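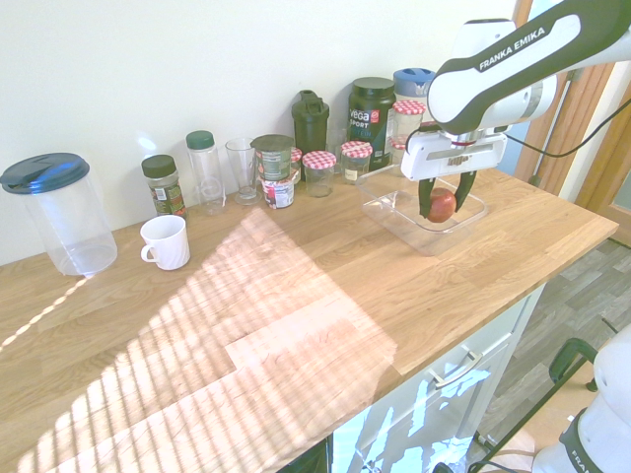

A red apple and a clear tray, with jars and bottles lined up along the wall.

Magazine > Food & Garden > Fall Features
Filed under: Orchards, Home Kitchen
Print this story | E-mail this story
October 15, 2018

The Long Keepers

My grandmother judged an apple by what it tasted like in February. Anybody could grow a good one for September, she used to say, and then she would send me down the cellar steps for the ones wrapped in newspaper, which smelled a little of ink and a good deal of cider.

I thought of her all the way out to Brenham last month, where the old Deschamps orchard still has 94 trees standing on the hill behind the packing shed. A good many of them are Mondamells, a hard, sour, rather homely apple that fell out of favor when the supermarkets came in. Eaten off the branch it will make your eyes water. Give it until the new year, though, and it turns sweet and winey and just a bit soft at the shoulder - the best pie apple I know, and I have made a lot of pies.

The people at Brenham sell them by the 40-pound box, and I brought home 2, plus a bag of something red for eating right away.

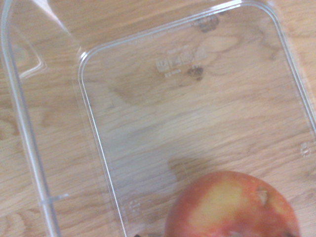 Putting Them By

Choose fruit with the stem on and no bruises. Wrap each one by itself, lay them in a single layer if you have the room, and keep them somewhere cold and dark, well away from the potatoes. Look them over every week or so and take out any that are going - those are for sauce, and supper is better for it.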